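Category: Guides > Home Brewing > Water and Malt

Section 4. Setting up the Pramton drought-season mash programme

The Pramton controller ships with a mash programme written for ordinary pale malt. Malt made from barley grown in a hot, dry year tends to carry more protein and less starch, and gives less sugar for the same weight of grain. The steps in this section change the stored programme to suit it. Controllers bought after March already have the drought-season menu. Older units need the update described in Section 2.

4.1 Before you start

Have the malt analysis sheet to hand. Canent and Skultum both print the protein and extract figures on the sack label. If your supplier gives no figures, leave the standard programme in place and use the grain correction in step 6 only.

Caution: Disconnect the heating element at the wall before opening the lid of the control box. The terminals stay live when the front switch is off.

4.2 Entering the programme

1. Switch on the controller and wait for the start screen.

2. Hold MENU until the word PROFILE appears, then release it.

3. Select DROUGHT. The display shows the stored values for the standard programme.

4. Enter the protein figure from the analysis sheet. Use the figure for dry malt, if two are given.

5. Set the first rest to 56 degrees and 20 minutes. Do not lengthen this rest – a longer one thins the body of the beer and spoils the head.

6. Enter the grain correction in grams. For the standard batch this is 700. It is added to the recipe weight, and the display changes to show the new total.

7. Press SAVE. The controller returns to the start screen and a letter D is shown beside the profile name.

Note: The correction is not carried over to recipes saved earlier. Open each recipe and save it again.

4.3 Water volume

The extra grain holds back extra water. Add it to the mash at the start. Water added later, during the sparge, will draw harsh flavours from the husks. The fill line inside the Lã kettle is marked for the standard grain weight only and should be ignored while profile D is in use.

Caution: Do not fill above the upper rivet. The mash rises when stirred and can reach the lid sensor.

4.4 Handling and storage of attachments

Keep cables and straps clear of the kettle, the burner and any wet surface. Hand-held attachments should be put down on a flat, dry table before the kettle is drained.

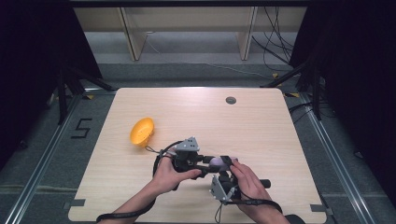

Fig. 4-1. Hand-held gripper, held in both hands at the table edge.

4.5 Fault codes

E3 – protein figure out of range. Check that the decimal point has been entered.

E5 – rest temperature not reached. Fit the kettle lid and run the step again. If the code returns, clean the probe and check its plug.

172 – profile memory full. Delete an unused recipe, then repeat from step 2.

If any other code is shown, switch off, wait one minute and switch on again. The stored profile is kept when the power is off.

Section last revised Sat 20 May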